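Home News Stores Jobs Contact
Search news Go

Wirnier puts picking arms into Grosstead store

Friday. Wirnier has started robot picking at its Grosstead shop, snacks and soft drinks first. 1072 lines to follow in stages. No jobs going, the firm says. The 23 pickers move to checking baskets and the help desk, same pay, fewer night shifts. Training is 56 hours each, all in paid time. Arms suplied by Venter.

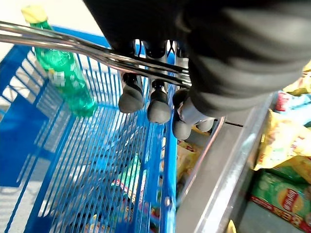 Staff at the Brernmont branch, next on the list, said they wanted the new rotas in writing before anything gets switched on. Talks carry on in June.

Press office: Wirnier, Grosstead. © Wirnier Back to top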